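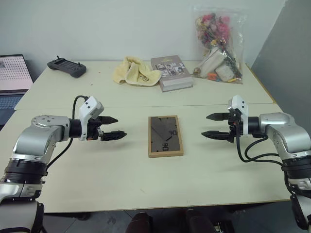 Anouk Verbruggen objects that the Kelallow figures prove nothing at all. A town that records 20 stabbings one year and 4 the next has not become safer, she argues, until we know who did the counting and what was left out.

Search this book Go

Chapter 4. Reading the first police statement

Her doubt is a fair place to start. Early reports of a violent crime lean on one officer speaking at the cordon, often within the hour. In the Dilleck market case, the crowd was put at 200 by midday and 1,000 by evening. Neither number had a source. Reporters printed both.

We use cookies to remember your place. Accept

This chapter asks what such a statement can be trusted to tell us, and begins with the word "targeted".

Last updated: April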